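Contrôle de sécurité de l'atelier, bâtiment Plesodero
Société Skarnidora, mois de septembre
Rédigé par Hitier

Point 1. Extincteurs : conforme
Les 4 appareils sont à leur place et l'aiguille est dans le vert. Celui de la porte nord porte le numéro 397, l'étiquette commence à se décoller. À recoller.

Point 2. Sortie de secours : conforme avec remarque
La porte s'ouvre bien de l'intérieur, mais il faut pousser fort. J'ai mesuré le passage libre dans l'allée : 68 cm à l'endroit le plus étroit, à cause des palettes. Ce n'est pas assez. Les palettes doivent partir avant la prochaine visite.

Point 3. Éclairage de secours : non conforme
Un bloc ne s'allume pas quand on appuie sur le bouton de test. J'ai essayé deux fois. Il est demandé de changer la batterie, ou le bloc complet si la batterie n'est plus vendue.

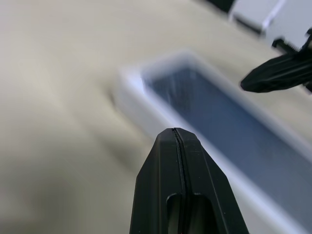 Le même défaut était déjà noté à la visite précédente, avec la mention « pièce commandée ». Je n'ai pas trouvé le bon de commande dans le classeur.

Point 4. Armoire électrique : conforme
Fermée à clé, rien n'est posé devant. Le schéma est dans la pochette, il est lisible.

Point 5. Rayonnage : à vérifier
La plaque indique 1 000 kg par niveau. Une lisse a reçu un choc et la peinture est partie. Je ne peux pas dire si le métal est déformé, il faut passer la règle.

Point 6. Trousse de secours : incomplète
Il manque les compresses et les gants.

Copie à déposer au bureau Tanguy.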